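Replacing a Desktop Computer After Nine Years: Notes on the Process

The desktop computer in my study was retired in February. It had been in daily use for nine years, and its replacement was assembled at home over two evenings.
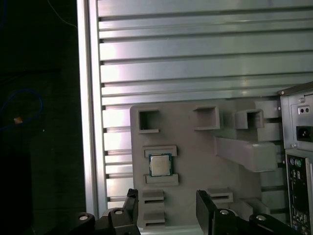 Readers of this blog will be aware that its usual subject is household administration: budgets, filing, insurance and the upkeep of an older house. A computer falls within that subject. It holds the records on which the rest depends, and its replacement should be planned with the same care as that of a boiler or a roof.

The decision to replace the machine was made on three grounds. Its operating system would no longer receive security updates. The scanning software that I use for receipts had become slow enough to discourage its use, and a backlog had formed in the tray by the door. Finally, the power supply had begun to emit a faint whine in the afternoons, and my husband, whose desk faces mine, had raised the matter more than once.

Three options were considered. The first was a finished machine from a shop in Londlow, where we have bought appliances before. The second was a used office computer. The third was to purchase parts and assemble them. The shop's machine was well made but came with a storage drive too small for our purposes, and the charge for a larger one was out of proportion to its value. The used machines were inexpensive, but none could be inspected before payment. The third option was therefore adopted.

I had not assembled a computer before. Octavian Tudose, a former colleague who has built several, agreed to review the parts list before any order was placed. He made two corrections. The case I had selected would not have accepted the cooler, and the memory was of a type that the motherboard did not support. Either error would have meant a return and a delay. I would advise anyone in a similar position to have the list read by a second person.

On the choice of processor, his guidance was to buy for the work in hand. Ours consists of spreadsheets, scanned documents, email and a photograph collection that is edited perhaps twice a year. A part from the middle of the range was sufficient, and the difference in price was applied to storage. A separate graphics card was not purchased.

The budget was set in advance and recorded in the household ledger under equipment. It was exceeded by $60. Of this, $40 was for a better power supply, a point on which my husband was consulted and held firm views. The remainder was for a set of small screwdrivers, as the ones in the kitchen drawer did not fit.

Assembly took place on the dining table, which had been cleared and covered with a cotton sheet. The first evening was given to reading the manual from beginning to end and fitting the processor, memory and cooler. The processor must be lowered into its socket without pressure, with the small marks at the corner aligned. The retaining lever then requires more force than a beginner expects - I stopped twice to consult the manual again before closing it. The second evening was given to the case and the cables. The thin wires for the front panel were the most tedious part of the work, and the printed diagram was too small to be read without a magnifying glass.

The machine did not start at the first attempt. The switch at the rear of the power supply had been left in the off position. It started at the second.

The transfer of records took longer than the assembly. The archive contained 1234 scanned documents, many of them named by the scanner and never renamed. It was decided to correct the names before copying, and this occupied most of the following week. Yuxi Zheng, who left a comment on my earlier post about paper filing, had recommended beginning each file name with the year, and I have now adopted that practice throughout. Duplicates were removed. Warranties for appliances we no longer own were deleted, including one for a bread machine given away before we moved to this house.

The old drive has been kept in a labeled envelope and will be erased in 6 months if no missing file has come to light. The old case and monitor cable were taken to the county recycling center, which accepts electronics in the mornings only. Receipts for all new parts have been scanned and filed under the new system, and the tray by the door is empty as of this writing.

A post on the renewal of our homeowner's insurance will follow, once the revised quotation has been received.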